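September
By the staff of the Elluton Review

Folding by the Month

The Huvora kit arrives in two crates, and the heavier one holds the arms. There are two of them, with grippers already fitted, along with a pair of table clamps, a power unit, a small computer and a bag of cable ties that you will use up before the first day is over. What you are paying for, though, is mostly in the second crate and on the company's servers: a subscription that promises to teach the arms to sort and fold laundry on any table you own.

We had the kit for 16 days. It was set up in the back office at Elluton, on an ordinary table, and used by people who fold clothes for a living and by people who plainly do not. The monthly plan costs $50. The hardware is bought outright for $1646, and Huvora will take it back within the first month if you kept the crates.

Setup took a morning. The printed guide is short and mostly clear. It tells you to clamp the arms to opposite corners, run the cables down behind the bases and keep the middle of the table free. The guide is less clear about cable slack. Too little and the wrist stops short of its full turn with a warning on the screen. Too much and the cable drags over the cloth. We redid ours twice and ended up with more slack than the drawing shows.

Calibration comes next. The software moves each arm through a set of poses and asks you to touch the gripper tip to marks on a paper sheet. We would have liked a sheet made of something stiffer. Ours curled at one corner and had to be taped.

Then you start giving it laundry. Huvora's plan includes a set of ready-made skills: pull one item out of a pile, spread it, fold it, stack it. You can buy more, or you can record your own by steering the arms by hand through the motions. The ready-made skills cover T-shirts, towels and pillowcases. Sweatshirts are listed as "in progress" and were still listed that way when we packed up.

The pile is the hard part. A towel lying flat is a simple job, and the kit did it well from the first afternoon. A heap of mixed clothes is a different matter, with sleeves running under other sleeves and black cloth on top of black cloth. The software has to decide where one garment ends and the next begins, and then choose a spot to pinch.

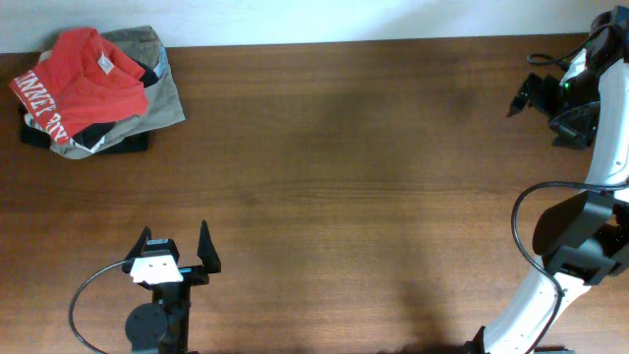 A reader in Jiltberg who has had the same kit since spring wrote to us that the picking improved a good deal once the heap was made smaller. Five or six items at a time was the most it could handle there, the reader said, and anything bigger ended with two shirts lifted together and a long pause while the arms worked out what to do about it. The advice was to feed it small piles and go do something else.

We found much the same. With a small pile the arms settled into a steady pace, slow by human standards but regular. With a large one they made more false starts. The grippers would close on a fold, lift, find the load too heavy or too wide, and put everything down again. The software counts this as a retry and does not charge for it, which matters only on the pay-per-item plan. On the monthly plan you simply wait.

Thick seams gave trouble. So did anything with a drawstring. Heavy printing on the front of a shirt sometimes made the system treat the printed area as a separate piece of cloth, and it would try to fold along the edge of the letters. Turning the shirt inside out fixed that every time, but a person has to do the turning.

The folds themselves are good. Towels came out square and even. T-shirts were neat enough for a drawer and, with a pat from a human hand, neat enough for a shelf. The two arms work together well once the garment is flat. One holds while the other carries the hem across, and then they trade. It is the best part of the product and the part Huvora shows in its demonstrations.

Noise is low. You can hold a phone call in the same room. The arms stop when you press the red button on the power unit, and they also stop if they meet more resistance than they expect. We leaned on one during a fold to check, and it gave way and waited for us to clear the message.

Support was mixed. Our first question went unanswered over a weekend. The second, sent on a Tuesday morning, got a useful reply in an hour, with a settings file attached that made the grippers open wider before each pick. That file should be the default. After we loaded it, the number of double picks dropped enough that everyone in the office noticed.

The main competitor at this price is the single-arm unit from Ó Dálaigh, which folds towels and nothing else. It costs less, takes up half the table and needs almost no setup. If towels are all you have, buy that one. A single arm cannot hold and fold at the same time, so it relies on a weighted bar to pin the cloth down, and the bar leaves a faint crease in thin cotton.

The Huvora kit suits a small laundry, a guest house or a costume store with a steady flow of plain items and someone nearby to break up the piles. It does not suit a family home, where the mix is too varied and the table is needed for dinner. The clamps come off easily enough, but calibration has to be repeated whenever they do, and few people will want to do that each evening.

We would also ask Huvora to publish its list of supported garments before purchase. At present you see the full list only after you create an account. The sweatshirt skill is due in the next update, and existing subscribers will get it at no extra charge.

Last updated: September

Contact the Elluton Review | Copyright Elluton Review, all rights reserved | Back to top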